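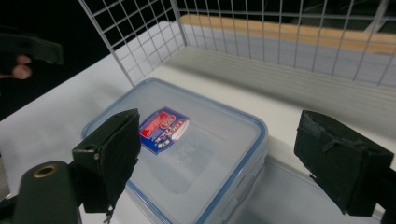
Prendex releases Sakis, a library of printable crochet and sewing patterns

November 24, 2023

Prendex has released Sakis, a searchable library of craft patterns supplied as PDF files. The library opens with 3,366 patterns covering crochet, knitting, soft toys and children's clothing. Each file is formatted for A4 paper and can be printed on a home printer without resizing.

Patterns are sorted by technique, yarn weight or fabric type, and finished size. Crochet patterns use UK terms, with a conversion table on the second page. Sewing patterns carry a test square measuring 4 cm on each side, which should be checked with a ruler before any fabric is cut. Seam allowances are included unless the cover sheet states otherwise.

The first new collection, Caldeira, contains nine amigurumi sea animals by the designer Haruna Hoshino. All are worked in double knitting yarn with a 3 mm hook. The largest, an octopus, takes almost 60 g of the main colour.

"I write each round on its own line and give the stitch count at the end," said Hoshino. "If the count is wrong, the maker can find the fault in that round and correct it."
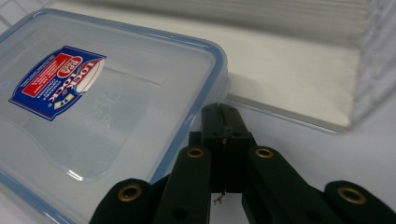
Can finished items made from the patterns be sold?

Items made by hand in small numbers may be sold, provided the designer is credited. The pattern files themselves may not be resold or shared.

A second collection, Jukari, covers lined drawstring bags and is planned for April. Existing Prendex account holders can sign in to Sakis with their current details.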